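Speaker notes, artist talk at the Clulton gallery, November
Ashwin Thampi

Arrive 6 p.m., talk starts when the doors close. Slides on the house laptop. Water on the left, not the right.

Opening

Thank Clulton for the room and for hanging the show on short notice. Say the title once, slowly: Gravumis. People always ask if it is Latin. It isn't. I made it up while filling out a form and kept it because I liked how it looked in capitals.

Say how long I'll talk and that questions come at the end. If somebody has to leave early, the price list is at the desk and they should ask for it there.

Where the series comes from

I trained as a sign painter. Lettering first, then shop fronts, then one mural in Achterberg that took all of a wet summer. I was slow at it. What stayed with me was the preparation: sanding, priming, ruling a line and then painting right up to it. Most of what I do in the studio is still preparation.

Gravumis started with the underlayers of a failed portrait. I scraped the face off with a wide blade and the ground under it had a color I couldn't have mixed. I spent the next year trying to get that color again. I got close twice. Slide 4 is the first one, slide 5 is the second. Leave both up long enough for people to look. Don't talk over slide 5.

How the paintings are made

Linen over board. Six coats of ground, each one tinted a little differently and sanded back when it is hard. Then the figure goes on in oil, fast, in one sitting if possible. Then I take most of it away again. What you see on the wall is the part I decided to leave.

There are 18 paintings in the room. I started many more. The rejected boards get sanded and used again, so a few of the ones hanging here have two or three older pictures under them. "Harbor Sleeper" has a dog in it somewhere.
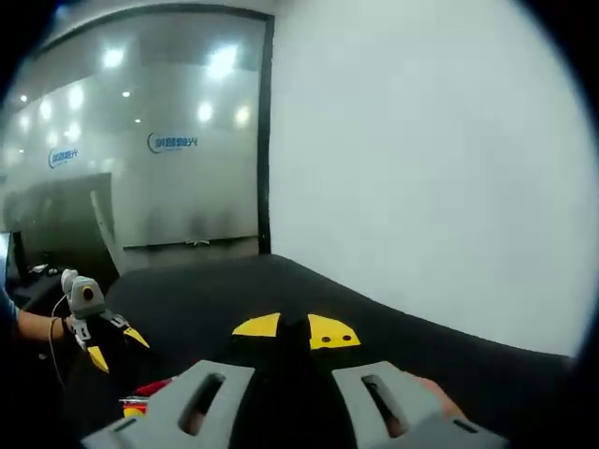
On size. The small ones are small because I painted them at a kitchen table. The large ones came after I got the studio on the Rarnance site, where the door is wide enough. I would like to say there was a better reason. Pause here, people usually laugh.

On the figures. They are not portraits of anyone. I work from drawings, and the drawings are from memory — bus stops, waiting rooms, my aunt asleep in a chair. By the time a figure reaches the board it has lost its name. I prefer it that way, and so does my aunt.

Notebooks (slides 9 to 12)

The color notebook has 392 swatches so far. Each one has the mix written beside it in pencil. Read out two or three. Good ones are on the page with the green tab. Mention that the pencil outlasts the paint in places: some of the early reds have already shifted.

If time is short, skip slide 11.

Closing

What comes next: works on paper, no sanding. I want to see if I can stop earlier. The first few will be shown in Achterberg in spring, dates not fixed.

There is a small print of "Harbor Sleeper" at the desk, edition of 100, signed. Say this once only.

Questions. Repeat each one into the microphone before answering. If they ask about influences, keep it to sign painters.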